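4.2 Why I stopped trusting the lime putty numbers

I'll start with the mortar, and in particular with how long it took to stiffen, as that's where most of my September went.

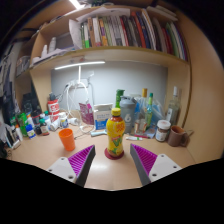
Figure 3. Yellow bottle on a round coaster, desk by the back wall.

Javiera Alarcón read an early draft and wrote in the margin that I was blaming the lime for something the brick did. Old brick drinks, she said, and if you lay putty against it without dampening it first you've pulled the water out before the lime gets a chance to do anything. She asked me to run the whole Tunley batch again on pre-wetted units.

So I did (grumbling a bit, I admit!). We had 400 bricks from the Tunley wall, and after I threw out the cracked and salty ones I was down to 209 I'd be happy to build with. I laid them up in short panels with the same putty and the same sand from the Prernell pit, same joint thickness, and I kept damp burlap over everything for the first week. The dry-laid panels had shed their pointing when I scraped them with a key. The wetted ones mostly hadn't, and the few that did were all along the top course, where I suspect the burlap kept slipping.

Þorgeirsson got a much bigger spread than mine with about 3000 joints on the Nikness barns, but those were left out in the wind and nobody recorded how damp the brick was going in, so I'm wary of putting the two sets side by side. I've done it anyway in the next table, with the barns kept in their own column. What I still can't explain is the north panel, which was wetted like the others and came out soft all the way through.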